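Utel Opens Orders for Retamal Two-Arm Bench Kit

Package for fruit and produce handling trials ships with arms, mounting plates and software

PLOSEDLOW, Thu 25 January - Utel today opened orders for Retamal, a two-arm bench kit for companies and labs that want to test robot handling of fruit and other loose items before they commit to a production line.

The kit includes two robot arms, metal mounting plates, a power and cable set, and a license for Fumden, the company's software for setting up and repeating pick-and-place tasks. Each arm has its own base and its own stop button on the front. The arms can be run as a pair or one at a time.

"Most of the people who call us have a table and a product they need moved," said Catrin Jenkins, head of product at Utel. "They don't have six months to build a test cell. We wanted something they could bolt down and start using the same week."

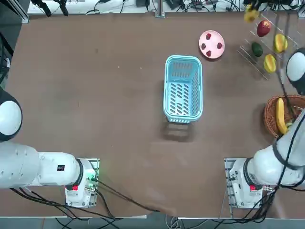

Fumden lets an operator record a task by guiding the arms through it, then run it again with the items in new positions. Tasks are saved as plain files and can be shared between kits. The software keeps a log of every attempt, including the ones where an item was dropped or missed, and exports it as a spreadsheet.

Before release, Utel ran Retamal at its Plosedlow workshop on a set of 143 handling tasks. These covered picking from racks and plates, placing into baskets, and sorting by type. The company recorded 1000 attempts in the final month of testing, 529 of them with soft or easily bruised fruit. A full report on the tests, with results for each task, is available to customers on request.

"Soft fruit is where we spent our time," said Jonatan Bråten, who leads testing. "An apple will forgive you a bad grip. With a strawberry you have to get the closing speed right, and that changes with the size of the berry. We rewrote that part of the software 4 times."

The kit does not include a table. Utel recommends a rigid surface with a matte finish, and supplies a drilling template for the mounting plates. Standard grippers are included. Padded fingers for delicate items are sold separately.

Retamal is intended for testing, training and development. It is not certified for direct food contact, and items handled during trials should not be sold. Customers who move from trials to production can transfer their Fumden tasks to Utel's larger systems without recording them again.

Orders placed now will ship in July. Setup help by video call is included for every customer, and on-site training can be booked for an added fee. Leasing is available to schools and universities.

For pricing and orders, contact Ileana Oprea, Utel sales.
For press questions and requests to visit the Plosedlow workshop, contact Rodica Sima, Utel communications.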